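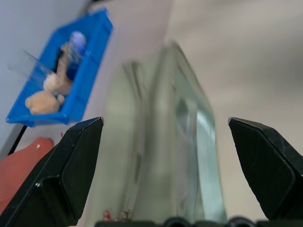 Hi, and welcome to Zatside! I'm the one who answers the phone, packs the boxes and (on good days) writes the pages on this website, so if something on here reads funny, you know who to blame.

We make one thing. It's called the Livovow kit, and it's a two-finger gripper with a small camera at the wrist, plus the software to teach it to handle ordinary stuff. Clear containers, trays of odds and ends, bottles, soft things, all the junk that lives on a real table. I used to work at a shop called Wikström that built big packing machines, and every time a customer asked for something that could pick up a see-through cup, the whole room went quiet. I kept thinking about that after I left. Clear plastic is still my favorite thing to test with — it's miserable, and I love it.

The fingers are black, chunky and angled at the tips, and they bolt on with 5 screws. If you chew one up (we chew up plenty), you swap it and get back to work. The camera looks out between them, so you see what the fingers see, blur and all. Some folks ask if they can move it farther back for a prettier view. You can, there's a bracket in the box, but try it our way for a while first.

You can buy the kit or rent it. Rentals run 18 days, shipping both ways included, and if you end up buying we take the rental off the price. Kits come with a 36 month warranty on everything except the fingertips. We also do setup visits if you're close enough to our workshop in Stedby, and I'll happily stay on a video call until your first pick works, even if it takes all afternoon!

What we don't do is heavy lifting, food plants or anything outdoors. Please don't put it in the rain. I've had that call.

Before a new finger shape goes on sale it has to get through 1,000 picks on our own bench, with a mixed bunch of things we didn't choose for being easy. The next shape is partway through that now, and I'm hoping to have it in the store in January.

The workshop closes on 24th December and I'll be slow with email for a bit after that. Otherwise just write, or call and let it ring — I'm probably under the bench looking for a screw.

We use cookies to keep this site working and to see which pages get read. By continuing to browse you accept our cookie policy. Accept | Manage settings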